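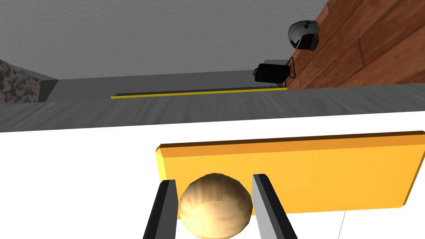

Montecinos 대학교 도시이동환경학과 · 자전거주차연구실

### 4.2 수직 거치와 2단 거치의 회전 동선 비교

앞 절의 밀도 계산만 놓고 보면 2단 거치대가 늘 유리해 보인다. 그런데 Uden 단지 주차실의 출입 기록을 열어 보고 우리는 꽤 놀랐다. 상단 칸은 저녁 시간에도 비어 있는 날이 많았고, 이용자들은 통로 폭이 허락하는 한 하단 칸과 벽면 수직 거치대를 먼저 골랐다. 수용 대수와 실제 이용 대수가 이렇게까지 벌어지는 자료는 우리에게도 처음이었다!

분석에는 5월 한 달 동안 주차실 14곳에서 모은 1000건이 넘는 입출고 기록을 썼다. 각 기록에는 거치 위치, 입고 시각, 출고 시각이 들어 있으며 이용자 식별 정보는 수집 단계에서 뺐다. 전동 자전거는 무게 차이가 커서 따로 묶었고, 유아 안장이 달린 자전거도 같은 묶음에 넣었다(이 묶음은 4.4절에서 다시 다룬다).

수직 거치대는 Hodico의 벽면형, 2단 거치대는 Dronimus의 가스 스프링 보조형이다. 두 제품 모두 설치 도면대로 시공되었지만, 주차실 9곳에서는 기둥 때문에 통로가 한 번 꺾인다. 이 꺾임이 정말 흥미롭다. 직선 통로에서는 두 방식의 입고 시간 차이가 작았는데, 꺾인 통로에서는 상단 레일을 끝까지 당길 자리가 모자라 이용자가 자전거를 뒤로 뺐다가 다시 미는 동작이 되풀이되었다. 수직 거치대는 앞바퀴를 들어 올리는 힘이 더 들지만 회전 반경이 짧아 같은 자리에서 한 번에 끝나는 경우가 많았다. 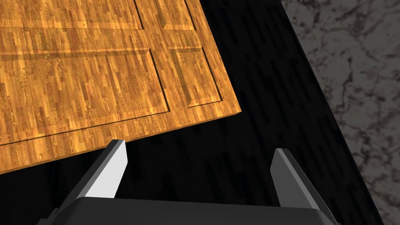
**그림 3.** 네 개의 오목한 패널로 나뉜 목재 문(렌더링).

출입문도 빼놓을 수 없다. 현장 조사를 맡은 Erasto Muriithi는 문이 안쪽으로 열리는 주차실에서 첫 번째 수직 거치대가 거의 쓰이지 않는다는 점을 일찍 알아챘다. 문짝이 지나가는 자리와 핸들이 튀어나오는 자리가 겹치는 것이다. 도면에서는 112대를 수용하는 주차실도 이런 자리를 빼고 세면 숫자가 달라진다. 그래서 우리는 배치 단계부터 문의 회전 궤적을 통로와 함께 그려 넣는 방식을 제안하며, 그 절차는 부록 B에 단계별로 실었다.

핸들 높이를 번갈아 달리한 배치도 시험했다. 이웃한 자전거의 핸들이 엇갈리면 간격을 좁혀도 꺼내기가 수월했고, 설문 자유 응답에서도 반가운 말이 이어졌다. 다만 바구니를 단 자전거끼리 나란히 걸리면 이 이점이 줄어들었다. 바구니 폭을 변수로 넣은 모형의 결과는 4.3절에 제시한다.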